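Workshop > Builds > Clamine hand grippers > Notebook

Last updated: February

Back at the Prindstead bench this evening with the Clamine pair, and I'm happy to report that both jaws now close evenly, or as evenly as my ears and thumbs can judge. The left one took 3 tries at the spring (I will order the stiffer ones from Rillska next time, I promise). Zero offset is 1,377 on the left and 490 on the right – please don't "fix" that, they really are that far apart.

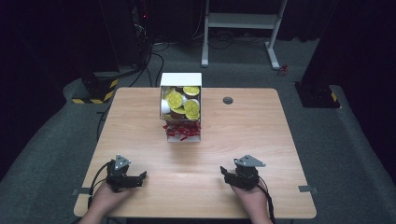
Foil is slippery stuff, so I've turned the closing force down to 50 percent for the chocolate coins and will creep up from there. If you use the Byun log script, save before you change the force, or it quietly starts a new file – I lost a good stretch of notes that way. Still to do: strain relief on both cables, and fresh pads for the jaw tips.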